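Last updated 20th December

I've been putting off this review for weeks because I wanted to get through a full budget cycle with the Pyo simulator before saying anything nice about it. Well, the cycle is done, and I'm ready to say nice things (mostly!).

Quick background. We're a small shop that wants a robot arm for handling produce, and we had two quotes on the desk, one from Tanorora and one from Jalby. Both looked fine on paper. Both came with a long list of optional grippers, and that's where the money disappears – one add-on at a time. Pyo let us try the job on screen first, with whole fruit on ordinary dishes, before we signed for anything.

The starter license was $100 a month, and I paid for five months. Add one $60 object pack with the fruit and tableware in it and you're still way under the $2000 Jalby wanted just for an on-site trial. I'd happily pay that again.

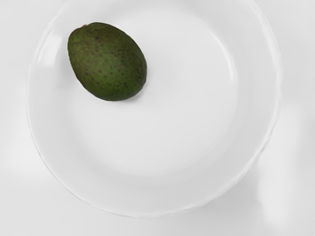
Getting a job set up is pretty painless. You pick an object, put it on a dish, choose where you're looking from and go. I spent a whole afternoon moving an avocado around a plate, which sounds silly, but spots near where the plate starts to curve up were the ones that made me rethink the gripper. The wide one on the Tanorora quote kept bumping the plate in our runs, so I asked for a price on the narrow one instead. It was cheaper, too!

Now the gripes. White on white is hard on the eyes, and I had to hunt through three menus to change the table color. The cost planner is weak – it adds up hardware but has no line for spare parts, training or downtime, so I ended up back in my own spreadsheet. And soft fruit doesn't squash in the version I have, so don't plan your grip force around it. I also looked at Nosia, which has a much better planner, but the object library was thin and the yearly contract scared me off.

Would I buy it again? Yes, for picking between arms and grippers. For the full budget I'd still keep a spreadsheet open next to it. Our order goes in come January, narrow gripper included, and I'm keeping the license for one more month in case the plates change again.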